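Startseite | Aktuelles | Rundbrief | Termine | Werkstatt | Mitglied werden | Kontakt

Zuletzt aktualisiert: im März

Nähen mit vier Händen, von denen zwei aus Metall sind: unser Besuch beim Offenen Labor in Wergate

Wer am Vormittag schon um kurz nach neun vor der alten Spinnerei in Wergate stand, musste trotzdem anstehen. 680 Besucherinnen und Besucher hat das Labor Plekulberg an seinem offenen Tag gezählt, und wir vom Technikkreis waren mit einem vollen Kleinbus dabei. Die Fahrt hat sich so was von gelohnt! Im Erdgeschoss gab es die üblichen Stationen (Sortieranlage, Schweißzelle, ein sehr geduldiger Palettierer), aber hängen geblieben sind wir alle im ersten Stock, beim Operationsroboter.

Gezeigt wurde dort eine einzige Aufgabe, und die den ganzen Tag lang: ein kurzer Schnitt soll mit Nadel und Faden geschlossen werden. Am Bedienpult sitzt ein Mensch, schaut in ein Okular und bewegt zwei Griffe, und ein paar Meter weiter machen zwei schlanke Instrumente die Bewegung nach, nur viel kleiner. Auf dem großen Bildschirm an der Wand konnten wir mitverfolgen, was an den Spitzen passiert.

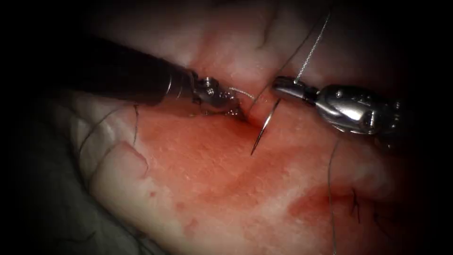 Mich hat vor allem überrascht, wie langsam das alles geht und wie spannend es trotzdem ist. Die Nadel ist gebogen, man darf sie also nicht einfach durchschieben, sondern muss sie aus dem Handgelenk drehen. Genau dieses Handgelenk haben die Instrumente ganz vorne eingebaut, kurz hinter den Greifbacken, und wenn man einmal darauf achtet, sieht man die ganze Zeit nur noch das: wie sich die kleinen Glieder gegeneinander neigen, bis der Winkel stimmt. Dann erst kommt der Stich. Neben mir hat jemand bei jedem Einstich die Luft angehalten, und ich glaube, ich habe es irgendwann auch getan.

Am Pult wechselten sich zwei Leute aus dem Team ab, und beide haben nebenher erstaunlich offen erzählt. Die größte Umstellung am Anfang sei, dass man nichts fühlt. An ihrem Gerät kommt keine Kraft zurück in die Finger, man muss mit den Augen ablesen, wie fest man zieht: Spannt sich der Faden? Wölbt sich der Rand? Wer von uns zu Hause Knöpfe annäht, weiß, wie viel man dabei dem Gefühl überlässt. Mindestens 500 Stiche an der Übungsstation macht bei ihnen jeder, bevor es an schwierigere Aufgaben geht, und alle sagten, dass es irgendwo auf dem Weg dorthin plötzlich »klick« macht.

Nach der Vorführung durften wir selbst ran, allerdings am Trainingspult nebenan und ohne Nadel. Gummiringe von einem Stift auf den anderen setzen, 90 Sekunden pro Person. Klingt nach Kindergeburtstag, ist aber richtig schwer! Mir ist der erste Ring sofort weggesprungen, der zweite hing schief, und dann war die Zeit um. Unsere Jüngsten waren natürlich alle besser. Die Firma Brandes, von der die Stifttafeln stammen, hat uns freundlicherweise zwei davon für den Werkstattabend mitgegeben. Mit langen Pinzetten kann man daran ganz gut üben.

Zurück am großen Bildschirm ging es um den Faden, und da wurde es noch einmal richtig knifflig.

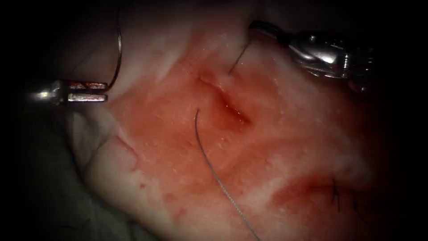

Rundbrief Technikkreis Nudow · Seite 7

Der Faden ist nämlich das eigentliche Sorgenkind. Er liegt dort, wo man ihn gerade nicht haben will, kringelt sich, verschwindet unter einem Instrument, und zieht man am falschen Ende, ist der ganze Stich wieder draußen. Deshalb arbeitet die Gruppe nebenbei an einer Software, die Faden und Nadel im Kamerabild verfolgen soll. 3000 kurze Aufnahmen vom Nähen haben sie dafür schon gesammelt. Bis der Rechner einen Stich allein setzt, wird es nach ihrer Auskunft noch dauern, und mir gefiel, wie gelassen sie das sagten. Im Moment wären sie froh, wenn er zuverlässig erkennt, welches Fadenende wohin gehört.

Auf der Heimfahrt wurde im Bus bis Nudow diskutiert: ob man sich so operieren lassen würde (Mehrheit dafür), ob man es lernen könnte (Mehrheit skeptisch) und ob wir für unsere eigene kleine Greiferhand ein drittes Gelenk brauchen. Dazu mehr am nächsten Werkstattabend, Beginn 19 Uhr, die Stifttafeln liegen bereit. Wer eine lange, feine Pinzette hat, bringt sie bitte mit!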